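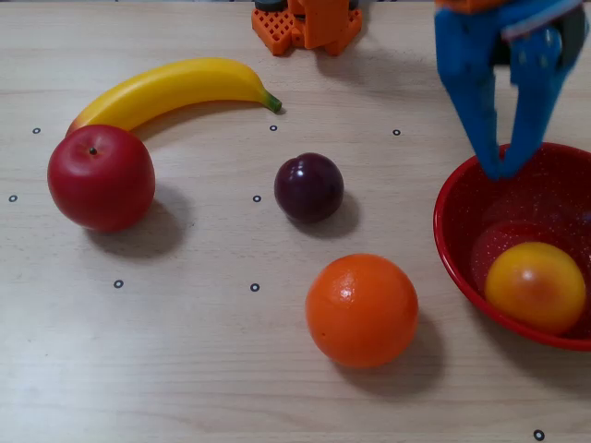

**Boltia Manipulation Group** — bench practice

1/ Revised pick-and-place rules, in force from 2018-10-27. Fruit goes down between the ring markers, never on top of one. A covered marker voids the trial.

2/ The bowl counts as part of the layout. Log its position before the first pick. If it gets bumped, stop and log it again.

3/ Three failed grasps on one item — end the trial and record it as failed. No nudging by hand.

4/ Check fingertip alignment every six trials.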